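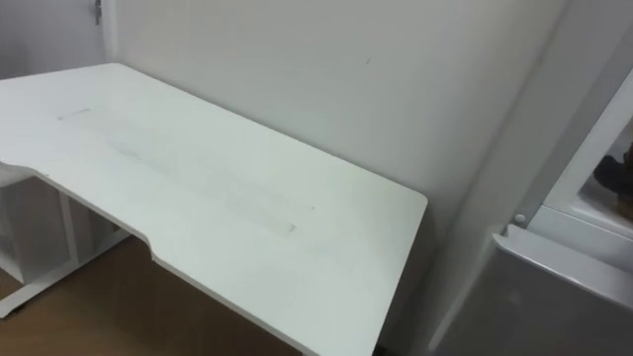
Progress note, February
To: Debashish Thambiah, Adgate
Re: Nilomari surface-wiping work, second period

Debashish – short version first, as you asked. Wiping works on fresh marks. It does not work well enough on old ones. Nothing else in the plan has slipped except the chair task, see further down.

Where we are

We ran 309 wipe attempts this period, all on desks and counters, no floors. A wipe counts as good only if a person looking at the surface afterward says they would not go over it again. That is a stricter test than the one we used in the fall. Under the old test (camera says clean) we would be reporting a much nicer number, and I don't think it would be worth anything to you.

Good wipes: 826 across the whole project to date, counting both periods. I'll send the breakdown by surface once El Idrissi has finished cleaning up the log, there are double entries in it from the week the clock was wrong.

White desks are still the hard case. The finish is matte, the marks are gray and faint, and a long smudge that a person spots from the doorway drops out of the machine's view as soon as the light gets soft and even. The planner then decides the desk is done and parks. A short dark scuff it finds fine. A wide pale streak running across the top, it finds one end of and wipes that end. So you get a desk that is clean in one corner and the same as before everywhere else.

What helped: looking twice from two heights before touching anything. Costs time but the streaks show up on the second look. We are keeping it.

What didn't help: more pressure. Tried it for a week. Moved the desk.

Edges

The desks with the curved cutout at the front (where the person sits) caused more trouble than anyone budgeted for. The old path planner assumed a rectangle, so the pad ran straight off into the cutout and came back up underneath. Fixed now – it traces the front edge first and fills in after. The rounded corners come along for free with the same fix.

Still open: the last strip of desktop when something big and white stands hard up against the end of it. White desk, white wall, white cabinet, and the depth reading turns to mush in the gap. At the moment we leave a margin and don't wipe there. That means a person has to finish it by hand. I would rather report that than pretend the margin isn't there.

Time per desk

Too slow. The target in the agreement is a desk done in the time it takes a cleaner to do it plus half again, and we're not there. Most of the loss is in rinsing the pad and driving back. Brovance has a two-sided pad that would halve the trips. They've quoted, quote is with you already I think. If not shout and I'll resend.

To be straight about the bigger question you raised on the phone: can a machine take over the evening wipe-down in an office yet? With an empty desk, decent light and somebody checking after, partly. With mugs and papers and a laptop cable on it, no. We have not started on cluttered desks and shouldn't untill the plain ones are boring. People see the plain desk and ask why it's taking so long. A person does a dozen small things there without thinking, tilts their head to catch the light, licks a thumb, scratches at a speck to see if it is dirt or damage. We have the first of those working. The speck thing we don't. It will scrub a chip in the finish until the time limit kicks in.

Chairs

Late. Pushing a chair back in under a desk was meant to be shown this month. The arm does it when the floor is clear and the chair faces the right way. If there's a storage unit under the same end, the chair legs catch and it gives up. Moving this to next period, no extra money asked for.

Staff and spending

No change in staff. Spent 80 percent of the equipment line, which is ahead of plan, because the spare wrist was bought early. Should even out. Travel is nearly untouched.

One near miss: the base rolled over a power strip on the way back to the sink. No damage, nobody near it. Strips are now mounted off the floor and the base checks its route again before leaving the desk.

Next period

Streaks on matte white, until good wipes there match the darker desks.
The gap at the end of the desk. Going to try a side-on look with the wrist camera.
Dirt or damage – a simple rule first. Two passes with no change, stop and flag it for a person.
Chair task, with the storage unit in place.
Brovance pad if you approve.

Need from you: a yes or no on the pad, and whether the site visit can move to a Thursday. Mornings are better for us, the light in that room is at its worst after lunch and you should see it working before you see it not working. Then stay for the afternoon and see that as well.

Full log and the spending sheet to folow when El Idrissi is done.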